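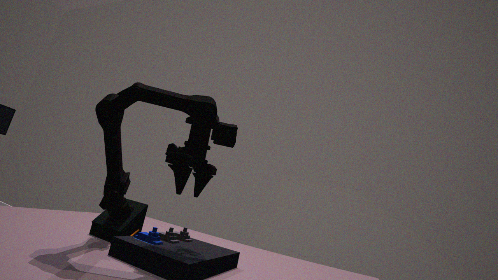
Hi all,

Sorry for the slow answer, I was off the list for most of January and came back to a very full inbox. I'm replying to the connector board question because we've been neck-deep in the same thing at Zillano and I have opinions!

> We're collecting teleop demos in sim for the Mesden board task (blue
> block with the orange cable, the little gray connectors). Our policy
> trains fine and then does silly things the moment the board is turned
> a bit. Is it a matter of more episodes, or are we gathering the wrong
> ones? Also, do people keep the failed attempts or throw them out?
> And does anybody bother with a second camera?

Short version: I'd look at what you're varying before you go after more episodes. Our first batch was all recorded by me in one sitting with the board in the same pose every time, and I was very proud of how smooth the demos looked. Then we trained on it and the arm went to where the blue block used to be, every single time, no matter where we had put it. It had learned my table by heart. Adding another batch of the same kind made it more confident and no better.

What we do now is turn the board and slide it a little at every reset, with the small parts placed separately on top of it. We split the rotation range into 16 bins and the collection script won't let you start an episode in a bin that's already full (this annoys everybody and I'm keeping it). The arm's start pose gets jittered too. We used to always begin with the gripper hanging nicely over the board, fingers open, ready to go, and the policy had no idea what to do from anywhere else. So now plenty of episodes start with the arm folded up off to the side.

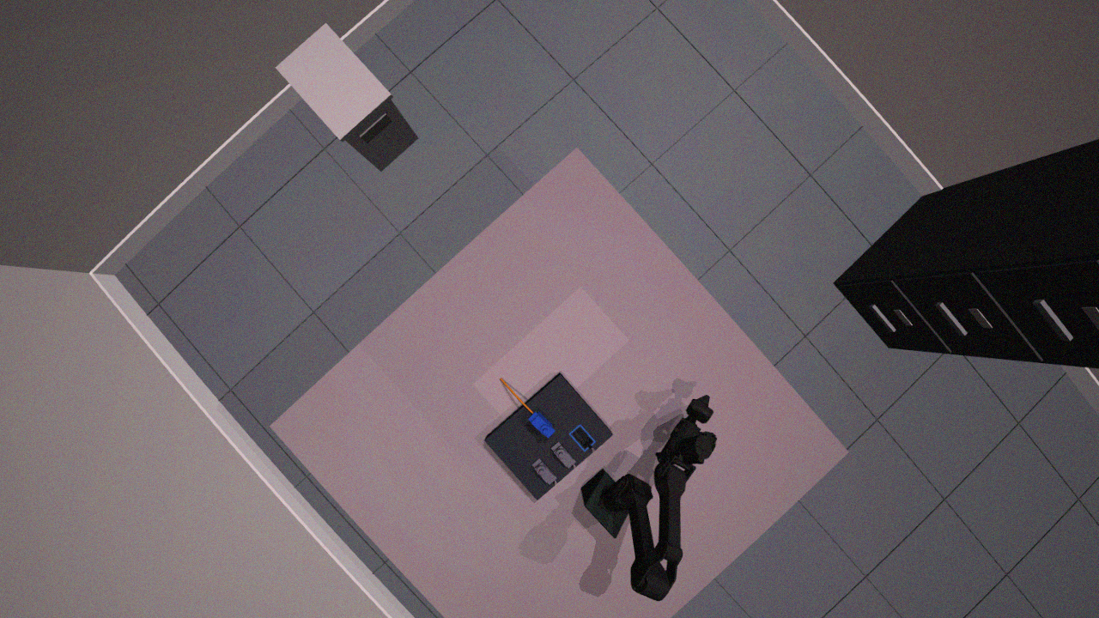

Those are slower to record, and you do get sick of driving the arm out of the fold over and over, but they made a bigger difference for us than anything we changed in the network. If you only have an afternoon to spend on this, spend it on start poses.

On failed attempts — we keep them all but label them. There are 3 labels: clean, recovered, failed. Clean and recovered go into training, failed sits in its own folder and only gets used for the success classifier. Please don't throw away the recovered ones! A demo where you miss the connector, back off and come at it again is worth a lot, and if you only train on perfect runs the policy has never seen itself be a centimeter off. One of our operators was quietly deleting every episode with a wobble in it, out of pure good manners, and it took us ages to figure out why the numbers for that week were so odd.

Cameras: yes, please do the second one. We record from 2 views, one low and close to the arm and one from high up that takes in the whole room, cabinets and all. The close one is what you want for the fingers. The high one saved us when we had to work out which episodes had a bad reset, and you can flip through the first stills very fast. With the low view only, the black arm in front of a dark gray background is a pain to look at, and the black board hides half of what's on it. We've been meaning to randomize the colors and the lights and haven't gotten to it. If anyone has a shadow setup they like, I'd love to see it, ours are all soft and overlapping and I suspect the policy is reading them.

For the actual logging we use Boveser with a small wrapper on top, and Avram for replaying. Watch out with Avram if you record actions and images at different rates, because it lines them up by index unless you tell it to use timestamps. I lost 7 sessions to that one. The replays looked okay-ish, only a little late, and I blamed the simulator for days.

The bin script is pretty ugly but I can clean it up and post it by Friday if there's interest. And could you say which controller you're using to drive the arm? If it's a keyboard, I have a whole other email for you.

Cheers from the Zillano side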